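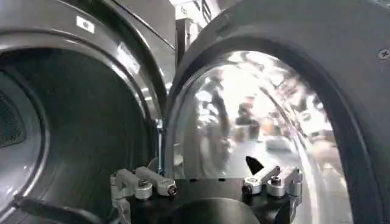
Lefteris reckons I am being unfair to the dryer before it has done a full week. He says door seals always smell at first and that a dark load is a poor test of anything. Noted, and I still don't believe the leaflet.

May 1, 2026. Laundry trial, dark clothes. Washer first, then dryer, both numbered 1 on the label, so I am writing "W" and "D" in the log to save arguments later. Someone in April wrote "machine 1" for everything and those pages are useless. 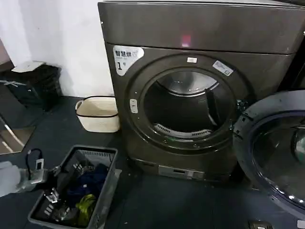 Brineo claim their short programme leaves a full drum ready to fold. Full by whose measure? I asked for the load weight they used and got a brochure back. Until I see a figure I am treating the claim as sales talk. Plan is to weigh the load before and after, same scales, and to wipe the vent slots in the drum between runs — lint there would spoil any comparison.

The Adamczyk scales read 2 g high at 130 g. Small, but put it in the log.
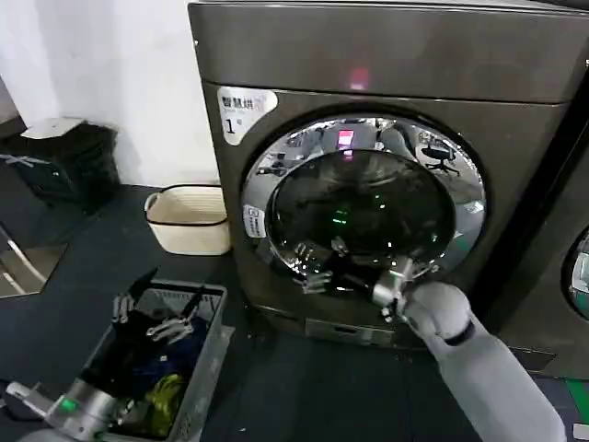 WASHER (W)

Blacks and navy mostly, plus the bright blue piece and the yellow-green one. I would have kept the yellow-green out. Lefteris says modern dye doesn't run. We'll see. White test cloth, batch 612, goes in with them, and if it comes out grey I want that written down and not explained away.

Drollel liquid, one capful. The cap has no line on it, so "one capful" is whatever the person pouring thinks it is. Bring a proper measure.

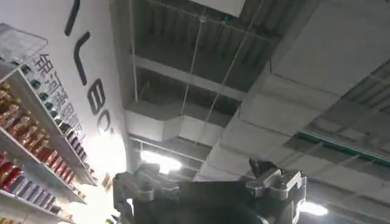

Also want the Stikotska liquid run against it, same dose, before anyone orders 20 bottles on the strength of the smell. Check the drawer for residue after each wash. Cloth to be compared by daylight, by two people, separately.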